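Mushroom head button and contact block: can I change just one part?
Posted in Electrical — Controls and Switchgear

Jingyi Mao
I look after a small packing line and the stop button on it has become unreliable. The head still latches and releases by twisting, but the circuit stays open after release unless I press on the back of the unit. The supplier, Tradport, lists the head and the contact block as separate part numbers. Part 681 is the block. Can I fit a new block to the old head, or must the whole assembly be changed? The circuit is 24 V DC, two normally closed contacts into a safety relay.

Jianguo Long
Change the lot. They are cheap.

Aiguo Guo
You can change the block alone if it is the same make and series as the head. Blocks from different series may clip on and still have the wrong plunger travel, so the contact may not open fully when the head is pressed. On a stop circuit that is not acceptable.

These are the general type, with assembled units on the belt:

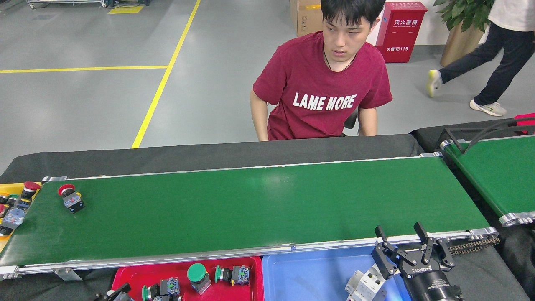
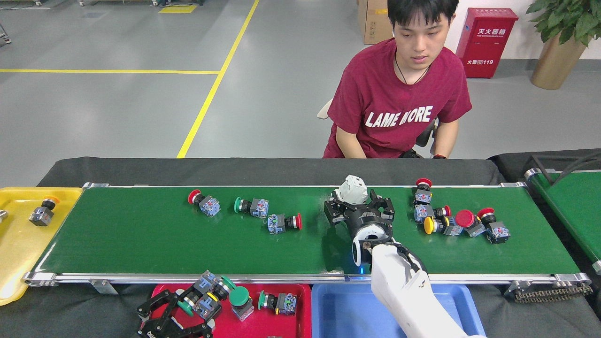 Isolate and lock off the supply before you open the enclosure. Note which wire goes to which terminal, then release the block from the collar. Look at the block before ordering: on units with a translucent blue housing like those, a torch held to the side may show burnt contacts without taking anything apart. If the collar is cracked or the block rocks on it, replace the whole assembly. A loose block would explain your fault, as pressing on the back would reseat it.

After fitting, check each normally closed pair with a meter. It should read closed with the head out and open with the head latched. Repeat this 6 times, then test the relay on both channels separately — a fault in one can be hidden by the other.

Meifang Ding
Check the terminal screws first. I had the same symptom on a Zukeck panel in November and it was a loose wire on terminal 2. No parts needed.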